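Week 3: Reading a furniture showroom's claims

Read the Flilero handout before class. It says 600 shoppers "preferred" the marble-look table. Preferred it to what? The sheet never says. Gesositz makes the same move with its 3782 "happy homes" — happy when, and who asked them?

Four things to check in any survey claim:
who was asked
who paid
the exact wording
how many did not answer

Drultitz at least prints its questions. Two of them are leading, and I would throw out the results. You may disagree, but bring a reason.

Surfaces and tools 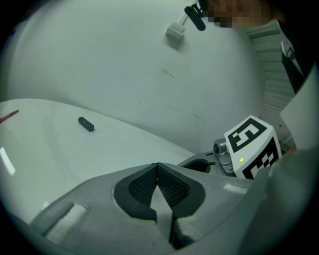
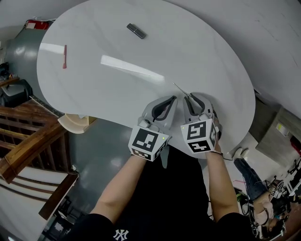

"Easy to clean" is not a measurement. Neither is "family tested." If a seller gives no method, treat the number as decoration.

For next time: pick one claim from the Mac Carthaigh catalog and rewrite it so that it could be proven wrong. One page. Most of the claims won't survive this, so start early.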